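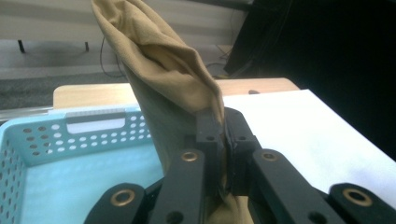 Heather Mackay

Brinero Hand Gripper, two-finger, for teaching by demonstration

Stidham sells the Brinero as the quick way to show a robot arm a chore. You hold the gripper, do the job yourself, and the recording goes to the arm as training. I run product notes for the Vindolville shop, and I would like buyers to read this page before the brochure.

What you get: the gripper, a wrist strap, a charger and a case. Price is $628. The arm mount is sold separately, and the brochure puts that in very small type.

What it does well: it holds on to soft cloth. The jaws close on a pinch of twisted tan fabric and keep it upright, with the brass bushings at the pivots taking the load. I have no complaint about the linkage. It moves freely and the squeeze feels the same from one end of a session to the other.

What I doubt: the claim that 12 demonstrations will teach an arm to fold. Folding is where cloth gets awkward. A gathered cuff bunches up, and a loose bit of material hangs outside the bundle. A person tucks that in without thinking. Whether the arm learns to tuck or only learns to push is something Stidham has no numbers for. I asked twice.

Wear is worth a look too. The front edge of one finger is chipped and scuffed. Replacement fingers are $44 a pair, and the warranty leaves them out. 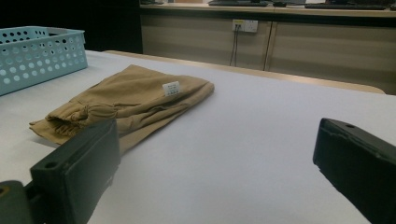
Brinero or Kaewsai remote?

The Kaewsai kit has you drive the arm from a handset. It is slower, and most people hate it for the first hour. But you see right away what the arm can't reach, and with a hand-held gripper you can record a lovely motion that no arm on your bench will copy. If you already own an arm, borrow a Kaewsai before you pay for anything.

Rental of either kit runs 8 days, deposit required. Ask for the older manual, as the new one skips calibration.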